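From: Buppha Wongsuwan
To: Toveck list
Subject: Re: [toveck] old Dell towers, CPU swaps

Higuchi wrote:
> Is it worth pulling the processors before the Noris pickup? Also
> does the board have to come out of the case? I have 12 of these
> to get through and only 2 evenings.

No, leave the board in. Side panel off, lay the tower flat, open side up. Ground yourself first. Lever up before anything goes in or out, and hold the chip by its edges.
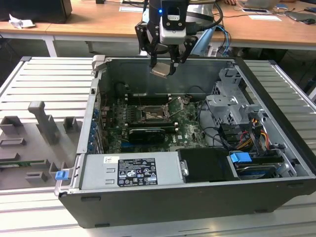
Leave the drives alone till the processors are done, seperate job. Blue handle on the drive bay when you get to it.

Line up the triangle mark, lower the chip straight down. No pushing! If it doesnt sit, lift and try again – bent pins and the board is scrap.

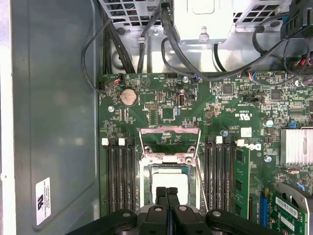
Processor in the socket, load plate still up.

Then plate down, lever down, should feel firm. Old paste – clean it off before the cooler goes back, isopropyl and a lint free cloth, no paper towel.

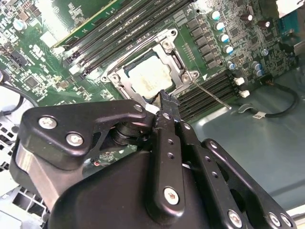 Fresh paste after that, pea size. Worth pulling? For the Bultia batch yes, they want matched pairs. Rest can go to Noris whole. Bag and label each one pls, we had a mess in December.

Gotta run, more tonight.

Buppha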